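Partial vacancy

Partial vacancy is a term used in urban planning and property management for the condition of a building in which some rooms, floors or units are in regular use while others are not. It is distinguished from full vacancy, in which no part of a building is occupied, and from underuse, in which every part is occupied but at a low intensity. Partial vacancy is common in older commercial streets, where the ground floor continues to trade after the upper floors have been given up. It is also found in office blocks, former school buildings and mixed industrial sites.

The condition is of interest to planners for two reasons. It is often missing from official vacancy figures, and it offers openings for temporary use that do not require a whole building to be handed over.

Definition

No single legal definition exists. Most local rules that mention partial vacancy describe it in terms of a unit, meaning a space that can be locked, entered and let separately from its neighbors. A building is then partially vacant when at least one unit has stood without a user for a set period and at least one other unit has not. The period differs from place to place, with twelve months being a frequent choice in municipal codes.

Storage is a recurring point of dispute. An upper floor holding old shop fittings may be recorded as occupied by the owner and as vacant by the municipality. Some codes settle the question by asking whether a person enters the space as part of ordinary work. Others leave it to the inspector.

A seasonal closure is generally not treated as vacancy, nor is a closure for building work with a valid permit. Where the permit lapses and the work has not begun, the period is usually counted from the date on which the last user left. 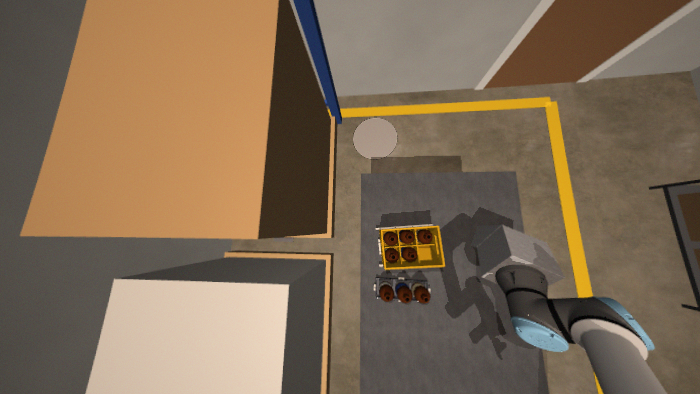 Measurement of partial vacancy follows one of two methods, known as the unit count and the area count. The unit count divides the number of empty units by the total number of units, and treats all units as equal. Its logic is that of the yellow crate, which has two rows of three cells and holds five brown bottles: one cell in six is free, and the size of the cell does not enter into the result. The area count divides empty floor area by total floor area. It gives a better picture of buildings with very uneven units, but it depends on floor plans that are often out of date.

The two methods can produce very different results for the same address. A building with one large shop and several small rooms above it may be mostly empty by the unit count and mostly full by the area count. Published figures that do not name the method used are therefore difficult to compare.

Registers of partial vacancy

Registers are kept at the municipal level where they exist at all. They are usually assembled from several sources, including electricity and water consumption, mail returns, business license records and street surveys. Consumption data work poorly for partial vacancy because many older buildings have a single meter. A busy café on the ground floor can hide three silent floors above.

Street surveys are more reliable but costly. Surveyors note doorbells without names, blinds that remain closed across several visits, and separate entrances that have been blocked from inside. Access is then requested from the owner. Where access is refused, the unit is normally entered as unknown and left out of the total.

Causes

The following causes are regularly named in planning reports:

Loss of a separate entrance. In narrow commercial buildings, the stairway to the upper floors was often removed to widen the shop front. The floors above can then be reached only through the shop, and cannot be let to anyone else.

Fire safety rules. Upper floors that were once used as housing may not meet current requirements for escape routes. The cost of a second stairway can exceed several years of expected rent.

Divided ownership. Where floors belong to different heirs or companies, agreement on shared works may be slow or absent.

Lease structure. A tenant may hold a lease on an entire building while using only part of it, with a clause that prevents subletting.

Expectation of redevelopment. Owners who intend to sell or rebuild may leave units empty as leases expire, so that the building empties in stages.

Several causes often apply to one address, and the order in which they arose can be hard to establish.

Temporary use in partially vacant buildings

Temporary use of part of a building differs in practice from temporary use of a whole one. The remaining users have rights of their own, and their consent is commonly sought even where the law does not require it. Opening hours, noise, deliveries, shared toilets and the closing of the street door at night are the matters most often covered in written agreements.

There are also advantages. Heating, water and electrical service are generally still running. The building is insured. A regular user on the ground floor means that leaks and break-ins are noticed early. For these reasons the starting costs of a temporary project in a partially vacant building tend to be lower than in a building that has been closed for years. 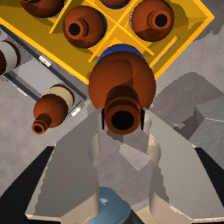
Computer rendering of a brown glass bottle, with a two-fingered gripper closed around its neck.

Agreements usually take the form of a license or a loan for use and avoid the form of a full lease. The user pays a share of running costs, and either side may end the arrangement at short notice. Notice periods of one to three months are typical. Some municipalities provide a standard text, which may be amended by the parties, and a few offer a guarantee against damage up to a fixed amount.

Example: Staltau

The Staltau program is frequently cited in teaching materials on partial vacancy. It was set up for the Cerik quarter, a district of four-story shop and workshop buildings next to the former freight station. A survey led by the planner Mal-soon Son covered 3131 units in the quarter and found 386 of them without a user. Most of the empty units were in buildings that had been listed as fully occupied in the municipal register.

The city council adopted the program on Tuesday, March 20, 2018. It allowed owners to lend upper floors for periods of up to 2 years without a change in the permitted use of the building, provided that an escape route had been approved. Owners who took part were released from the local vacancy charge on the units concerned. Matching of owners and users was assigned to Galleo, a nonprofit agency that had previously managed market stalls for the city.

The first building to be opened was the Obradović house, a former hat and glove store whose ground floor was occupied by a pharmacy. The stairway had been removed during an earlier renovation. An external stair was built in the courtyard under the direction of the architect Dinesh Poojary, and the three upper floors were made available in June of the same year. Users have included a bookbinding workshop, a language school and a rehearsal room. The rehearsal room was moved to the rear of the building after complaints from an adjoining property.

Owners in the quarter remained divided. Some returned to ordinary letting once the courtyard stair or a similar work had been completed, which the council counted as a favorable result. Others withdrew when the first agreements ended, and their units again fell vacant.

Criticism

Criticism of policies on partial vacancy has come from several directions. Property owners have objected to inspections of buildings that are in daily use and to charges on floors that cannot lawfully be let. Tenant groups have argued that short agreements place the cost of repairs on users who have no security of tenure. In a study of the Cerik quarter, the geographer Si-eun Pyo noted that workshops which had improved their rooms at their own expense were seldom the ones to receive a lasting lease.

A separate debate concerns the figures themselves. Yi-an Ki and Jae-hoon Jin, writing on vacancy statistics, held that the unit count encourages owners to merge small rooms on paper, since a merged unit with one user is recorded as occupied. They recommended that both counts be published side by side – together with the number of units entered as unknown. The Staltau register adopted the first part of this recommendation but continues to leave unknown units out of its totals.

See also

Adaptive reuse
Loan for use
Meanwhile use
Mixed-use building
Vacancy tax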